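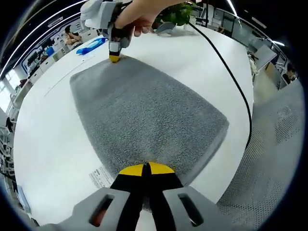
**Drelleo terry hand towel, mid-gray, review after 82 wash cycles**

Purchased as a pack of 3 from the Kurtuluş outlet site. All were washed before first use, as the care label asks. One went to the kitchen, one to the bathroom, and the last stayed in the drawer as a reference and was washed only that once.

**Construction**

Looped pile on both faces, mixed light and dark yarn. The label says 100% cotton and gives no weight per area. Hems are double-folded and lockstitched. The stitch line wanders near one corner on the bathroom towel but has not opened. The hanging loop is sewn into the hem, a better arrangement than the tacked-on loop on the Boser towels I had before, two of which tore off in the first winter.

**Wash conditions**

Front loader, warm cycle, liquid detergent at half the marked dose, no fabric softener. Tumble dried on medium, except for a stretch in March when the dryer was waiting on a belt and everything went on the rack. Rack-dried terry comes out stiff. Ten minutes in the dryer on low fixes most of it.

**Shrinkage**

Nearly all of it happened in the first few washes, mostly along the length. I measured flat, without pulling, against a steel rule. Later readings were within what I can repeat by hand, so I stopped taking them. The hems shrank a little more than the body, and the short ends now pucker slightly when folded.

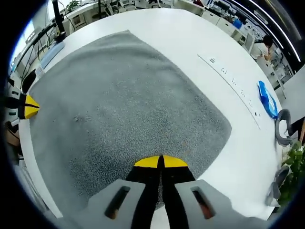 **Lint**

Heavy at first. The dryer screen needed clearing after each of the first 10 loads, and dark clothes should be kept out of those. It dropped off after that. The kitchen towel still leaves a few fibers on glassware, so I use a flat-weave Drodov cloth for wine glasses and would not change that.

**Absorbency**

Poor when new. A spoonful of water on the unwashed towel beaded and sat there, the usual sign of finishing agent left on the yarn. After several washes the same amount went in on contact. The bathroom towel dries overnight on a bar with the window closed. On a hook it is still damp at the fold in the morning.

**Wear**

Some pulled loops on the kitchen towel, all traced to a cheese grater. Snip them level with the pile; pulling makes a run. Color has held well compared with the drawer towel. The mixed yarn hides coffee but does not hide flour.

**Verdict**

Good value for kitchen and bathroom use. Not suitable for polishing glass. I would buy the same color again and would pay slightly more for a straighter hem. Zuzanna Chmielewska asked under my Boser review whether the larger bath size matches in shade. I have only handled the hand towel, item 1603, and can't say.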